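About Harkbridge

Harkbridge collects examples for machines that learn by copying. A person steers a pair of robot arms through a household chore, we record what the arms did and what they saw, and then the person does it again. Our customers train their models on the results. We get very good at coats.

Dušan Perić started the company in October with 2 arms and a conviction that laundry was the easy part. He has since revised his position on laundry. There are 12 of us now, most of whom had never driven a robot before and several of whom had strong opinions about hangers. 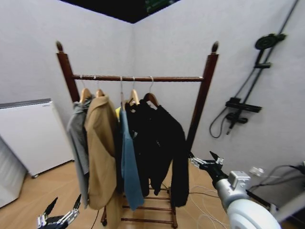 A coat, two jackets and a sweater on the rack, with both grippers in position.

A standard order is 1000 recordings of one task. We keep the clumsy attempts if the job got done, and label them as clumsy. A fumbled sleeve that gets rescued is worth having – our customers ask for those by name. Every recording is watched from start to finish by someone other than the operator, which has done wonders for humility around the office.

Our current project, Kilo, covers hanging, sorting and putting away clothes. It is 97 percent complete and has been for a while.

If you would like to drive an arm for a living, write to Dušan. Patience helps. So does owning a coat you don't mind lending.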